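Folding on the Bed: Gallery

Posted 24 October 2026 in Laundry and Linens, Flivham Home Notes

Most folding guides assume a table. In the Sevach apartments there is no table long enough, so garments are folded on the bed, and the bed sets its own conditions. A duvet is soft, it gives under pressure, and it does not hold an edge the way a hard surface does. A fold line made on a mattress will wander unless both ends are held at the same time.

The garment type used for these notes is a plain blue cotton T-shirt with short sleeves, the item that makes up the greater part of an ordinary wash load. Cotton jersey stretches across its width more than along its length. It should be lined up by the seams and not by the printed size or the outer edge, which moves every time the shirt is picked up.

Procedure used in Flivham, short version: spread the shirt, square the shoulders, bring the hem up, lay the sleeves in, reduce to a band, turn the band to shelf width. Shelf width in the Akande wardrobe is 400 mm, with 60 mm kept free at the front of each shelf so that the door clears.

1. The crosswise fold

The hem comes up first. Sleeves are dealt with after the body, because a sleeve laid in early slides out again on soft bedding. The doubled part should be smoothed from the middle toward both ends, with light pressure only. Pressing hard into a duvet makes a hollow and puts new creases in the lower layer.

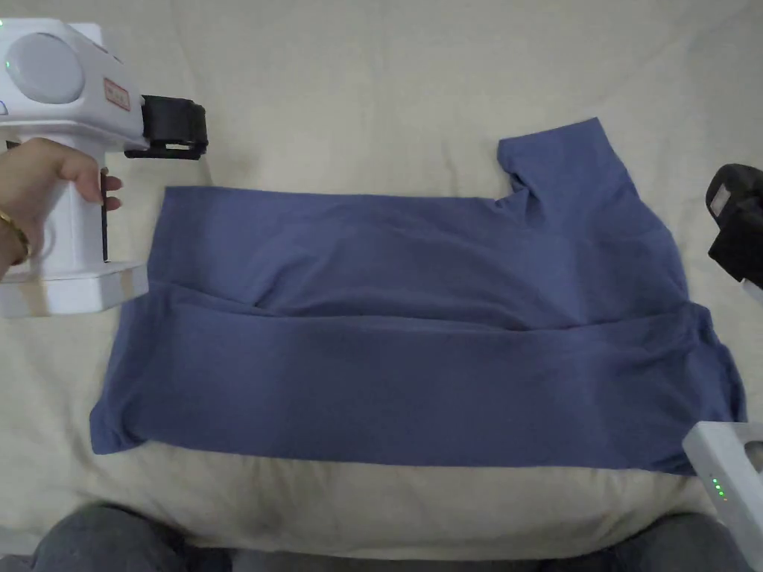
Which part of a T-shirt should be lined up first?
The shoulder seams. They are the least stretchy part of the shirt, and once they match, the side seams usually follow.

2. Holding both ends

A long band folded on a bed sags along its lower edge. Keeping the ends level takes most of the sag out before the next turn. The overlap needs to be even along its length, or the finished stack will lean toward the thicker side. Where the ridge is soft and bunched, let the cloth settle and run a flat hand along it once.
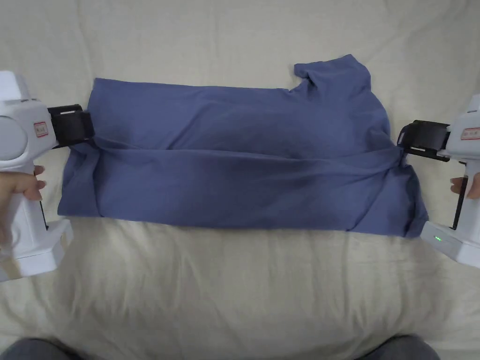 Folded band with one sleeve still standing above the top edge.

3. Lifting and opening out

If the layers have drifted, correcting them in place is slow. It is quicker to pick the shirt up by two points, let the weight of the cloth hang, and set it down again. Two shoulder points give a square result. One shoulder and one hem point give a diagonal, and the body of the shirt bunches at the low side. A sewn label is a useful marker here: on most shirts it sits at the back of the neck or low on a side seam, and either position tells you which way the garment is turned.

Jersey should not be pulled hard while it is damp. The neck rib can stay stretched after drying.
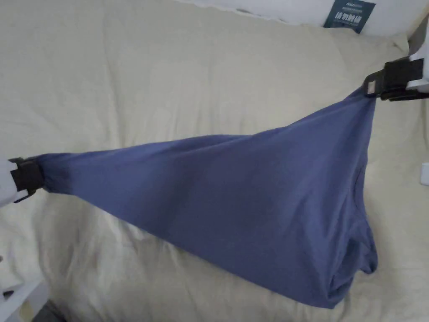 Blue T-shirt drawn out on the diagonal over the duvet, bunched at lower right. Pale label at the upper grip.

4. The long strip

Narrow garments and anything folded lengthwise end up as a strip. The two ends are rarely the same width. Start the final turns from the wider end when the item is going into a drawer, and from the narrow end when it is going on an open shelf. The Grinine drawer insert has channels 200 mm wide, and a strip folded in thirds fits one channel with no further work.

Before the last turn, check that the layers meet at the squared end. A small step there grows with each turn. Rumpled bedding under the strip should be pulled flat first, as ridges in the duvet show up as waves in a thin knit.

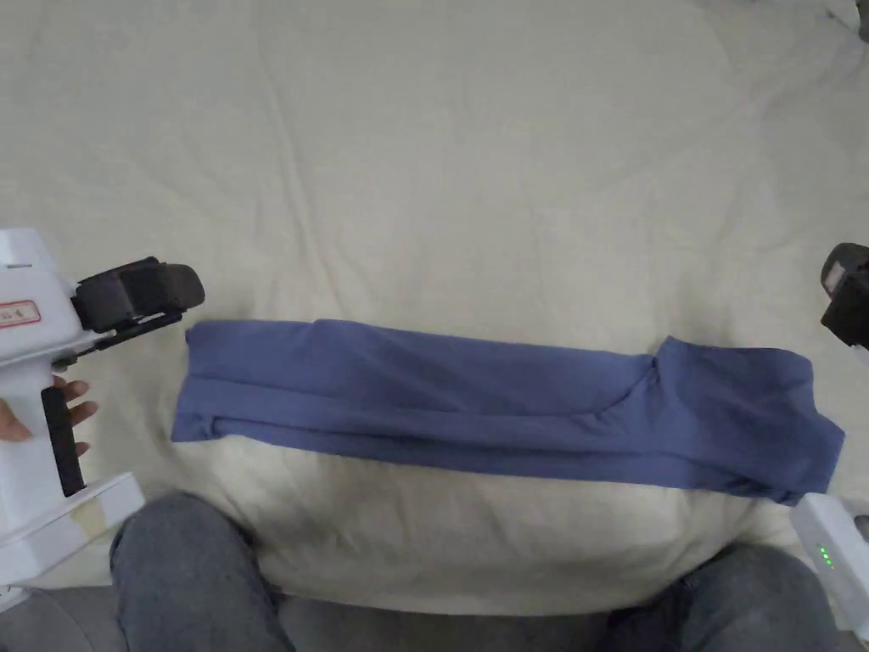 One reader wrote in to say that a strip turned from the narrow end comes undone on her shelves every time, and that she now starts at the waistband for everything, drawers included. She also finds thirds too bulky for winter leggings and folds those in half twice.

Notes on storage

Stacks of cotton T-shirts are kept below the shelf lip. The fold faces out and the open edges face the wall. Winter items are moved to the upper shelf in January, when the Akande wardrobe is emptied and wiped down. At the last check it held 52 folded pieces, including sleepwear.

Next gallery in this section: fitted sheets, single and double.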